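Search the help pages Search Clear

We use cookies to remember your login. Accept / Manage settings

Recoating a pale wood table: oil or water-based varnish?

Urkeo, June 23, 2024
I have a light wooden table with a smooth finish and want to recoat the top without turning it yellow. The tin I have is Bitine satin, solvent-based. I would like to keep the grain visible. Do I need to strip back to bare wood, and which type of varnish stays palest?

Honen669
Water-based acrylic. Solvent-based varnish and most oils add an amber tone on pale wood and go darker with age. No need to strip if the old coat is sound. Wash with dilute sugar soap, let it dry, then abrade by hand with 200 grit, following the general line of the grain. Where the grain bends, keep the strokes straight and the pressure light. Remove all dust before coating.

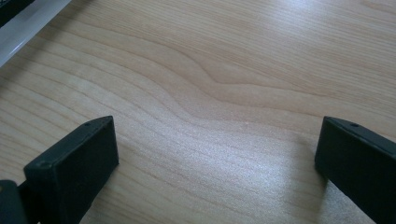
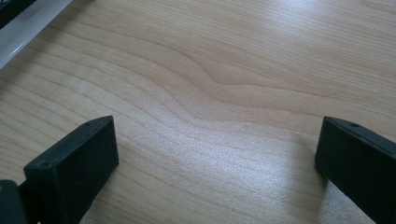
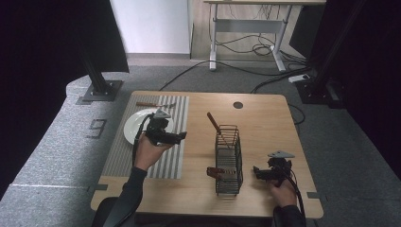
Light wooden tabletops.

Coats and drying

Apply 2 thin coats and leave the first overnight. Keep the room at 17 degrees or above. Test on the underside first, as acrylic can fail to grip over wax. Full hardness takes longer than the tin suggests, so keep hot plates off it for a few weeks.

Ospina
just use wax. did mine in October and it's fine, bit of a pain with cup rings though

Get our newsletter: enter your email address Subscribe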